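The drawer by the back door finally got emptied this week. It's where everything goes when I don't feel like deciding, and I do mean everything - I bought a tube of toothpaste in August for a trip and then couldn't find it anywhere. Guess where it was.

I put the nice woven cloth on the table first (yes, the good one, I know) and laid stuff out so I could look at it properly. The fake tulip, the flower-shaped paint palette, a roll of red tape, the missing toothpaste!

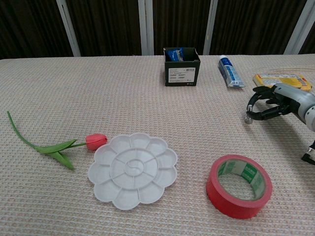 Snežana Vukadinović wrote under my last post that I should just tip a drawer like that into a bag and see what I miss after a month. Tempting, but I'd have missed the palette by Saturday. I want to start painting again, and I've got 80 sheets of paper from Duserholm waiting upstairs.

The small open box has turned out to be pretty handy. The blue packet lives in there now, and I think I'll keep the box for little things that roll around - pins, stamps, the odd key. The flat yellow packet is going to the kitchen, and the tulip gets a vase as soon as I find one with a narrow enough neck.
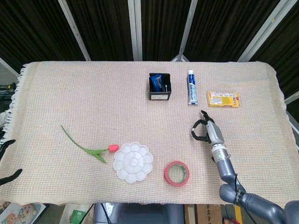 What's next

The hall closet, which scares me a bit. I still have to decide on hooks, and the ones I like from Braltex are 210 mm long, so I need to measure the door before I order any.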